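What Changes When the Arms Come In
Student project report, Workplace Studies

Our group picked Plodel, a repair and returns shop in Nondthorpe, for one big reason: they were right in the middle of bringing robot arms into their sorting work, and they let us hang around and ask questions! We went in expecting to write about machines. Most of our notes ended up being about people.

Before the arms came in June, the sorting crew spent whole shifts opening cases, pulling out small parts and putting them in the right bins. Zaki, the software that runs the arms, now handles part of that. The arms work in pairs, so one can hold a thing steady while the other does the fiddly bit, and we could have watched them all day.

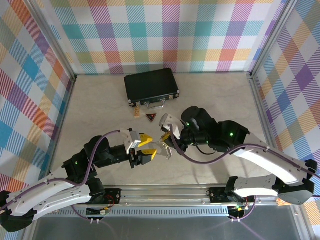
The crew's day looks really different now. People we talked to said they do less reaching and a lot more checking, and two of them have learned to teach the arms new items, a job that didn't exist before. They told us a new item takes 50 practice runs, and they were proud of the ones they had done themselves.

We also handed out a survey and got 60 answers back. Lots of people liked having sore wrists less often. The most common complaint was noise, and after that the waiting, when an arm stops and you stand there until it's reset. A few missed chatting across the old table, which we hadn't thought to ask about.

Next term we want to visit Natine, where the same setup is just starting.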